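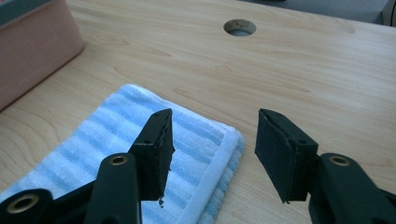 Cómo montar una demostración de pinza manual en una jornada de puertas abiertas

En Brellarar abrimos el taller al público en junio y la mesa que más gente reunió fue la de doblar toallas. ¡Una toalla y una pinza de mano! Había familias que daban la vuelta entera al taller y volvían a ponerse en la cola. Desde entonces nos han escrito varios centros preguntando cómo la preparamos, así que aquí va el procedimiento completo, con los cambios que hicimos sobre la marcha y alguno que haremos la próxima vez.

Publicado el 5 de febrero de 2026 por Candela Olmedo

Lo que hace falta

Una mesa despejada, de superficie lisa y mate si puede ser
Una pinza de mano con cámara, cargada, y otra de repuesto
Toallas de rizo de tamaño lavabo, mejor a rayas
Una caja de color vivo para dejar la toalla terminada
Cinta de carrocero para marcar posiciones
Un portátil con pantalla externa girada hacia el público
Espuma adhesiva y tijeras, para reparar las almohadillas de los dedos

Las rayas ayudan muchísimo. Con una toalla lisa el visitante pierde la esquina en cuanto la tela se arruga, y en la pantalla tampoco se distingue qué capa está arriba. Con rayas se ve enseguida si el doblez ha quedado torcido (y el público lo comenta en voz alta, que es media gracia).

Paso 1. Preparar la mesa

Coloca la mesa de manera que la gente pueda ponerse en tres de sus lados. El cuarto queda para quien maneja la pinza. Si el tablero tiene un pasacables, procura que la toalla extendida no lo pise: los dedos tropiezan con el borde al arrastrar la tela. Nosotros lo dejamos en el lado opuesto al operador y no volvió a molestar.

La luz, difusa. Tahmineh Rostami, que llevó la mesa por la mañana, apagó el foco que teníamos encima a los cinco minutos de empezar y ganamos una barbaridad en pantalla.

Paso 2. Revisar la pinza

Abre y cierra los dedos varias veces sin nada entre ellos. Tienen que llegar a tocarse en toda la cara de la almohadilla. Mira también el estado de la espuma: con el uso se levantan las puntas y acaban enganchándose en el rizo. Recorta lo que cuelgue o cambia la pieza entera, son dos minutos.

Comprueba por último que la grabación arranca y que el archivo se guarda. Usamos el programa de Katden, que pone un número a cada intento; el de apertura de la jornada fue el 3041 y el último, el 3509. Dejar ese contador a la vista fue una idea estupenda de Candela (sí, hablo de mí misma, permitidme la alegría).

Paso 3. Enseñar el gesto

Haz tú el primer doblado, despacio y hablando:

Acerca la pinza abierta a una esquina, con un dedo a cada lado de la tela.
Baja hasta rozar la mesa y cierra.
Levanta lo justo para despegar la toalla, sin tirar.
Lleva la esquina hasta la contraria y abre.
Alisa con el dorso de los dedos y repite con la siguiente.

Luego pasa la pinza. Los niños la cogen con las dos manos y lo hacen de maravilla; a los adultos hay que recordarles que no corran. Si alguien agarra dos capas a la vez, déjale seguir: deshacerlo enseña más que cualquier explicación nuestra.

Paso 4. Enseñar lo grabado

Al terminar cada turno, reproduce el intento en la pantalla grande. La persona se ve doblando desde el punto de vista de la pinza, y entonces llegan las preguntas buenas: ¿y el robot aprende de esto?, ¿y si yo lo hago mal?, ¿cuántas veces hay que repetirlo? Reserva tiempo para contestar. Cada turno completo, con charla, nos ocupó 5 minutos, y se nos quedó corto con los grupos de instituto.

Avisa siempre antes de grabar y pregunta si quieren que el intento se conserve. Tenemos un cartel en la entrada y lo repetimos de palabra en la mesa.

Problemas que tuvimos

La toalla resbala entera al tirar de una esquina. Pon una tira de cinta doblada debajo, en el centro.

La pinza se cierra sin coger nada. Casi siempre falta bajar un poco más; el miedo a tocar la mesa es general.

La cola se alarga. Repartimos 75 turnos con número y quien esperaba se iba mientras tanto al puesto de Kazemi, donde se podía desmontar un brazo viejo.

Para la próxima quiero probar con calcetines. El equipo de Ollau ya lo ha hecho en su taller y dicen que emparejarlos con pinza es dificilísimo y muy divertido. Si lo montáis antes que nosotros, escribidnos y contadnos qué tal.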